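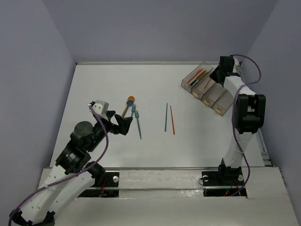
Zustik Flatware Set, Mixed Colors

I've been eating off this set at home for two years now, so I'm not exactly neutral, but I did want it in the shop and now it's in the shop!

You get spoons, forks, knives and teaspoons, and you can buy them as a full box or top up with single pieces (handy if, like me, you lose teaspoons to the office kitchen). The handles are a bit heavier than what you'd find in a supermarket pack. I like that. My sister thinks they're too heavy for soup, so there you go, ask around the table.

Care

Dishwasher is fine. I take mine out while they're still warm and give them a quick wipe, otherwise our water leaves spots. Please skip the steel wool, it scratches the surface and there's no getting it back.

Price and shipping

Full box: $40
Single pieces: $2 each
Shipping is free on orders over $25
Returns within 15 days, unused please

Goes well with

The Temba bowls, which I'd buy again tomorrow, and the Jivano drawer tray. Measure your drawer first though, the tray is wider than it looks on the page and I've had a few come back.

Out of stock in your size of box? Drop me a note through the contact form and I'll email you when the next Umen delivery comes in, usually before the end of the month.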